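10 December 2025 - workshop notebook, sorting corner

Starting a fresh page because the last one got coffee on it and Mahnaz says she can no longer read my August notes on the label glue. (She can have them if she wants them. They say that the glue is no good.)

Most of the morning went on the sorting bins, which I know sounds like very little to fill a morning with, but we have been putting this off since the summer and I am so pleased to have it moving at last. For anyone picking this up after me, the trouble was never that people didn't want to sort their rubbish. Everybody in this building is perfectly willing. The trouble was that we had big gray tubs with typed labels on the front, and when you are carrying a sandwich wrapper in one hand and your notes in the other you don't stop to read a typed label. You drop the thing in whichever tub has the most room in it. Fabian did it, I did it, and Shahla caught me doing it and was very kind about it.

So the plan now is color first and words second. Small open-topped bins, no lids, one color for each kind of waste, up on the table where you can see them from the doorway. Efa found these through Gutia, who will sell them one at a time, and that suits us much better than the big catalog people who wanted us to take 96 or nothing. The order number, if we need to go back for more, is 1409, and it is also written inside the cupboard door under the tape hooks.

I tried a few arrangements against the wall before settling. My first go had them all in a tight line, touching, and it looked very tidy and was a nuisance to use. You couldn't get your fingers around a rim without knocking the neighbor. Spacing them out so far that each had its own stretch of table was worse in another way, as people treated them as three separate things and only noticed the nearest. A loose row is what I like best at the moment, with a little stagger to it so they read as a set. Arash thinks the stagger looks careless. He may be right, but he also agreed that he could tell them apart from his stool, and he was wearing the wrong glasses. 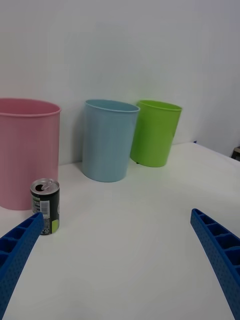 Pink, light blue and lime green against the back wall, with a small drink can toward the front.

The pink is a softer shade than I expected from the listing. I had pictured something nearer to bubble gum and this is more like the inside of a shell, very gentle, and the blue is powdery in the same way. The green is the loud one of the family. I did wonder about sending it back for something that matched the other two, and then Shahla pointed out that the bright one ought to go to whatever we most often get wrong, and that settled it. So:

Green - drink cans and other clean metal
Blue - paper, dry only, please
Pink - everything that has to go to the landfill

I had pink and blue the other way around until lunch. Mahnaz grew up in a house where the blue bin was paper and she says her hand would go there whatever I wrote on the wall. I can't argue with a hand. If anyone else has a habit of that kind, do tell me now, before the stickers are printed!

On the shape: they taper, narrower at the bottom, and I was a bit worried about tipping. I gave each one a good nudge at the rim with a can in it and then again with nothing in it, and I am satisfied with them for the table. I would not put them on the floor by the door, where somebody is sure to catch one with a boot. The rolled lip is a nice thing to have. It is comfortable to lift by, and a bag folds over it and stays folded, at least with the thin bags from Khondokar. The thicker Destero bags spring back up and have to be held with a rubber band, and then people drop the rubber band in the paper. Let's use up the Destero ones in the tall tubs out in the corridor and not reorder.

Small trial after lunch, seven people, whoever came through for tea. I handed each of them two items from the tray (an empty can, an envelope, a yogurt lid, and so on, fourteen items altogether) and asked them to put them wherever felt right, with only the color key on the wall and nothing said by me. Twelve went where I wanted. Both of the wrong ones were yogurt lids, and I have a lot of sympathy there, because is it foil or is it plastic with a shiny face? I had to scrunch one to find out. Fabian's suggestion is a little picture of a lid on the green sticker with a question mark beside it, and he has promised to draw it himself. I have seen his drawings and am looking forward to this.

Efa asked whether cans ought to be rinsed first. Yes, I think so, a quick swirl at the sink is plenty. The one rinsed and turned over on the rack this morning had drained by the time I got back from the post. I would sooner have a sticky can in the right place than have people give up on the whole business, so I'm not going to put "rinse" in capital letters anywhere.

The white table does show every mark, I will say that. I wiped it down twice today and I expect to be wiping it a good deal more. Against that, the colors stand out beautifully on it, much better than on the brown bench where we first tried a pair. The wall being so pale helps too. Please don't pin the holiday rota up behind the bins - it can go by the kettle, where people have time to read it.

Things still to do, in no order:

- Stickers. Hindinow can print on the washable stock but they need the artwork from us as one sheet.
- Decide who empties what. I am happy to do the green through to the end of the month.
- Ask Gutia if the green comes in a larger size. Cans take up a surprising amount of room when they aren't squashed.
- Find a home for the batteries. They must not go in any of these. For now there is a jam jar on the windowsill with a lid on it.
- Take down the old typed labels from the gray tubs so that we aren't telling people two different things.

Arash has just come by and moved the blue bin a little to the left. I have left it there for the evening and will see in the morning how I feel about it.

We use cookies to give you the best experience on our site. By continuing to browse you agree to our use of cookies. Accept all | Manage preferences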